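September 29, 2023

Purves build, handheld port, continued. Adelmo Marchetti has the second dev kit until further notice, so all of what follows was done on the one with the sticky left trigger. Bear that in mind when reading anything I say about jumping.

Loading first. Fast travel from Kaleck to the harbour took 48 seconds in the April build and takes 12 now. Most of that came from not loading the entire harbour twice, a feature I appear to have written myself. The bell tower still pops in late, like a guest who hopes the washing up is finished.

Frame rate holds in the open fields and dies in the market. I pulled stalls out one at a time until it recovered. The culprit is the fishmonger, whose tray has more than 200 separate fish on it, each with its own shadow. Have asked art for one large fish. 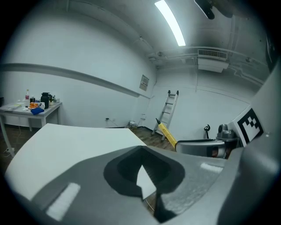
Save files next. Old saves load, but anyone who stopped inside the Rarnholm mines comes back under the floor, alive and able to open the map. Adelmo thinks it's the lift position being read before the lift exists. I think so too but would like it to be his bug. Fix tried: push the player spawn back until the lift reports in. Works on 12 saves out of the 12 I had lying about, which makes me suspicious of the saves.

Leltex sent over the new rumble library. Swapped it in after lunch. Footsteps on gravel feel good. Footsteps on grass also feel like gravel, as does opening the inventory. Backed it out, wrote them a polite email, deleted it, wrote a politer one.

Left to do:
Trigger dead zone – check on the other kit if I ever see it again
Subtitles run off the edge at the largest text size, mostly the bishop
Pause menu music restarts every time you change tab
Ask Adelmo whether the goat is meant to be in the boss room

Build is on the share, marked do not demo.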